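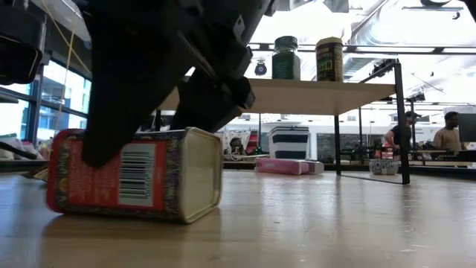

Pantry shelf tips, picked up at a robot open day

Went along to the Pillevo open day in November thinking I'd get a free coffee and a look at the arms. Came home and redid my tea shelf. Quick notes before I forget, sorry for the scrawl.

The demo was shelf tidying. Tins, jars, boxes, on and off a little wooden shelf. Narayanan Hegde ran the talk and he's clearly had a lot of groceries dropped on him -- most of what he said about setting things up for the arms works just as well for people with sore hands, or kids, or me before 7 am.

So:

Tins on their side are a pain. Smooth lid, nothing to hook a finger under. Stand them up, or if they must lie down leave a thumb's width of space on both long sides. I had mine jammed in like books. No wonder I was scraping knuckles.

Don't grab a thin tin in the middle of the big flat face, it flexes and the lid pops. Hold near an end where the metal's stiffer. Narayanan's tip, tried it on my old biscuit tin, much better.

Heavy stuff low. Yes everybody says it. I moved 48 jars and packets in one go and the top shelf quit wobbling so there you go.

Glass jars away from the ends. Keep something soft and light on the outside, a bag of chips or whatever. If it gets knocked off you've lost a bag of chips.

Labels facing out, all the same way. Took me ten minutes. Haven't bought double cinnamon since.

Use the space underneath. A little riser shelf with legs gives you a second floor for flat boxes and a bowl or two. Mine is 75 cm long, offcut of pine, four screw-on legs. Sand the underside too, you'll be reaching under their more than you think. 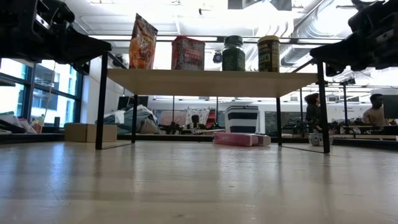 Measure your tallest canister first, then add a couple of fingers of room so you can lift it out without tipping. I didn't, had to redo the legs. Grr.

Snack bags slump. Fold the top over, peg it, lean it on a box. Or a cheap file holder from the office aisle.

Wipe the shelf before you load it, let it dry proper. Tins left on a damp board go rusty round the bottom rim and leave a ring that won't sand out. Bit of wax on the wood helps.

Last one, from the question time at the end. Somebody asked how to stop jars sliding and the answer was plain rubber shelf liner, cut a bit short of the edge so it doesn't curl. I got a roll of it and did the spice drawer as well -- good colour too, a sort of grey.

Still to do: the cupboard over the fridge. Not looking forward to it. If you've got a trick for tall bottles let me know in the comments.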